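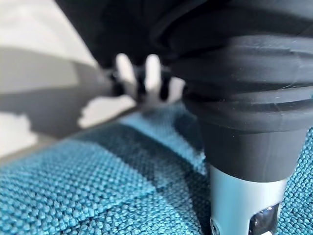

[봉제와자동화] Re: 천 다루는 로봇, 현장에서 진짜 쓰시는 분?
보낸이: 니카노르 킨테로
받는이: 봉제와자동화 메일링
2022년 4월 11일

안녕하세요, 플렐텔 의자커버 작업장의 니카노르입니다. 시틀랄리 님 글 읽고 바로 답장 쓰려다가 납기에 밀려서 이제야 앉았네요. 글이 좀 길어질 것 같으니 커피라도 한 잔 가져오세요 ㅎㅎ

> 시틀랄리 바렐라 님이 쓰셨습니다:
>
> 저희 공장에서도 원단 집어서 옮기는 공정에 로봇 팔을 넣자는 얘기가
> 나왔어요. 쿠션이랑 방석 커버를 주로 만드는 곳이고 인원은 13명입니다.
> 사장님은 영상 몇 개 보시고 완전히 꽂히셨는데, 저는 걱정이 앞서네요.
>
> 궁금한 건 이런 겁니다. 올 굵은 천, 그러니까 표면이 오톨도톨한 직물도
> 제대로 집나요? 얇은 폴리 원단 영상은 많은데 저희는 그런 걸 거의
> 안 써요. 그리고 접힌 데가 있으면 어떻게 되나요?
>
> 더 솔직히 말하면 기계보다 사람 쪽이 궁금합니다. 옮기는 일 하던
> 분들은 지금 뭘 하세요? 급여는요? 저희 쪽 언니들이 벌써 저한테
> 물어보는데 드릴 말씀이 없어서요. 업체 설명회에서는 이런 얘기를
> 한 마디도 안 하더라고요.
>
> 시틀랄리

우선 천 얘기부터요. 저희는 작년 10월에 탈비를 들였습니다. 재단된 원단을 쌓아 둔 데서 한 장씩 집어서 재봉대 옆 판에 펴 놓는, 딱 그 일만 시켜요. 처음에는 욕심내서 펴기, 맞춤, 뒤집기까지 다 시키려고 했다가 두 주 만에 접었습니다. 지금은 집고 옮기고 놓고, 그게 끝이에요.

굵은 천도 집기는 집어요. 저희가 제일 많이 쓰는 게 올이 도톨도톨하게 올라온 바구니 짜임 원단이거든요. 재미있는 건 영상에 많이 나오는 매끈한 천보다 오히려 이쪽이 한 장씩 잘 떨어질 때가 있다는 거예요! 대신 누르는 깊이에 엄청 예민합니다. 너무 얕으면 위에 올만 건드리다가 놓치고, 너무 깊으면 아랫장까지 같이 올라와요. 원단 롤이 바뀔 때마다 이 깊이를 다시 잡아야 하는데 설치 기사님은 이걸 "한 번만 하면 되는 설정"이라고 하셨습니다. 저희는 요즘 롤 바뀔 때마다 합니다. 한 번은 무슨 한 번이요.

접힌 데는요, 이건 좀 각오하셔야 해요. 천에 골이 잡혀 있으면 그림자가 지잖아요. 그러면 카메라가 그걸 천 끝으로 볼 때가 있어요. 창가 쪽 자리가 특히 심했습니다. 저희는 블라인드 달고 조명을 위에서 하나 더 내렸더니 꽤 나아졌고, 그래도 진한 색 원단은 여전히 사람이 한 번 손으로 쓸어 줘야 마음이 놓여요. 조명값은 견적서에 없었으니까 미리 물어보세요.

숫자도 궁금하실 것 같아서 적어 봅니다. 처음 시험 가동할 때 100장을 놓고 돌렸는데 사람 손 안 대고 제자리에 간 게 66장이었어요. 사장님 얼굴이 정말... 저희는 뒤에서 입 꾹 다물고 있었고요. 지금은 훨씬 좋아졌는데, 그 뒤로는 같은 방식으로 재 본 적이 없어서 몇 장이라고는 말 못 하겠습니다. 괜히 좋은 숫자 지어내서 적으면 시틀랄리 님네 사장님이 그걸로 계약하실까 봐요.

이제 사람 얘기. 저도 사실 이게 쓰고 싶어서 앉았어요.

저는 원래 그 옮기는 일을 하던 사람입니다. 재단실에서 받아서 재봉대로 나르고 결 방향 맞춰서 펴 놓는 일이요. 그러니까 탈비가 들어온다고 했을 때 제 자리가 제일 먼저였죠. 그날 저녁에 집에 가서 밥을 반 공기도 못 먹었어요. 회사에서는 "아무도 내보내지 않는다"고 했고 지금까지는 그 말이 지켜졌습니다. 다만 저희 쪽은 그 말을 종이로 받아 뒀어요. 말로만 듣지 마시고 꼭 문서로 받으세요, 날짜하고 서명까지!

지금 제가 하는 일은 로봇 옆에 붙어서 원단 더미 채워 주고, 깊이 다시 잡고, 걸리면 풀어 주고, 나머지 시간에는 검수를 봅니다. 몸은 확실히 편해졌어요. 허리랑 오른쪽 손목이요. 하루 종일 허리 굽혔다 폈다 하던 게 없어졌으니까요. 파스 냄새 안 나서 좋다고 집사람이 먼저 알아보더라고요.

그런데 편하기만 하냐 하면 그건 또 아니에요. 예전에는 나르면서 재봉하는 분들이랑 말도 섞고, 천 만지면서 "이거 결이 이상한데?" 하고 바로 알았거든요. 지금은 검수대에 와서야 압니다. 스토야노바 납품 건이 딱 그랬어요. 올이 당겨진 원단이 섞여 들어왔는데 탈비는 당연히 그런 거 신경 안 쓰고 얌전하게 펴 놨고, 커버 50개를 박아 놓고 나서야 제 눈에 들어왔습니다. 다 뜯었어요. 재봉하는 분들한테 너무 미안해서 그날은 말도 못 걸었네요. 그 뒤로 저희는 더미를 채울 때 위아래 장을 손으로 한 번씩 만져 봅니다. 작업 지시서에도 넣어 달라고 해서 넣었고요. 이걸 안 넣으면 바쁠 때 "그거 왜 하고 있냐" 소리 듣습니다.

재봉하는 분들 쪽 변화는 저도 예상을 못 했어요. 로봇이 일정한 간격으로 원단을 놓으니까 은근히 쫓기는 느낌이 난다고들 하세요. 사람이 가져다줄 때는 눈치껏 늦추고 당기고 했잖아요. 누가 물 마시러 가면 저는 그냥 옆에 서서 기다렸고요. 처음 한 달은 이것 때문에 말이 많았고, 결국 재봉대마다 대기 버튼을 달았습니다. 누르면 그 자리에는 안 놓고 넘어가요. 처음에는 버튼 누른 횟수를 관리자 화면에 띄우겠다고 해서 난리가 났었는데, 다 같이 반대해서 빠졌어요. 이 부분은 설치 전에 정해 두시면 싸울 일이 한 번 줄어듭니다.

급여 물어보셨죠. 기본급은 그대로예요. 그런데 옮기는 일에 붙던 중량 수당이 없어졌어요. 저는 이걸 명세서 보고 알았습니다. 로봇 담당 수당을 새로 만들어 달라고 해서 석 달 만에 받았는데, 금액은 예전 수당보다 조금 적어요. 아직 얘기 중입니다. 언니들한테는 기본급만 보지 말고 수당 항목을 하나하나 보시라고 꼭 전해 주세요.

교육은 얀디츠에서 와서 이틀 해 줬는데 첫날은 거의 안전 얘기였고, 둘째 날 오후에야 화면을 만져 봤어요. 저는 기계랑 안 친한 사람이라 처음에는 버튼 하나 누르는 데도 손에 땀이 났습니다. 옆에서 젊은 친구가 대신 해 주려고 하는 걸 제가 해 보겠다고 버텼는데 그건 잘한 것 같아요. 나이 있는 분들 몫의 교육 시간을 따로 달라고 하세요. 빨리 배우는 사람 한 명한테 몰아주면 그 사람 휴가 간 날 다 멈춥니다. 저희가 그랬어요.

그럼 들여서 좋으냐고 물으시면, 저는 좋은 쪽에 조금 더 가 있어요. 같은 작업장에서도 아니라고 할 분이 계시고, 그분들 말도 맞는 데가 있습니다. 특히 재봉 2조 분들은 아직도 제가 날라다 줄 때가 나았다고 하세요. (듣기는 좋더라고요 ㅎㅎ)

혹시 직접 보고 싶으시면 언니들 두세 분이랑 같이 오세요. 사장님만 오시면 잘 돌아가는 자리만 보고 가시니까요. 오전보다는 점심 지나고 롤 바꾸는 시간에 오시는 게 볼 게 많아요. 날짜만 개인 메일로 주시면 제가 조장님께 말해 놓을게요.

아, 그리고 원단 더미 받치는 판 말인데요, 저희는 미끄러지는 것 때문에 바닥을 두 번 바꿨거든요. 그쪽은 지금 뭐 깔고 쓰시는지 알려 주시면 저희 쪽 치수랑 같이 적어 보내드리겠습니다. 다른 분들도 굵은 직물 쓰시면 누르는 깊이를 어떻게 잡으시는지 좀 풀어 주세요, 저도 아직 감으로 합니다.

니카노르 킨테로 드림
플렐텔 의자커버 작업장, 원단 이송 및 검수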